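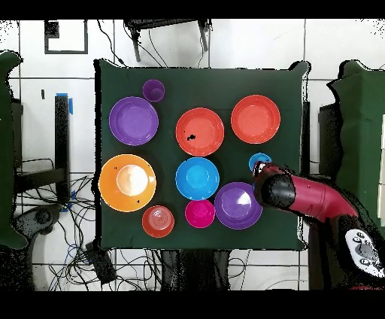
Pendberg's canteen kitchen has money for one robot arm this year, and the quote from Drudik covers less than the managers first hoped. The arm and gripper are in the price. Spare fingers, at 289 pounds a set, are extra. So is a table to suit the job, and crockery in bright colours — orange, blue, purple — is cheap by comparison. Installation adds 3,534 pounds, and a yearly service visit 362.

Stasiv's rival offer includes the service visit but asks for a 40 per cent deposit. Plates with a rim a gripper can hold by the edge may mean fewer spare parts, so both quotes are being priced again.
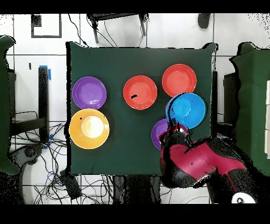 Eslow would put training first, saying that a kitchen should budget for staff hours before it signs for any arm. The decision is due in December.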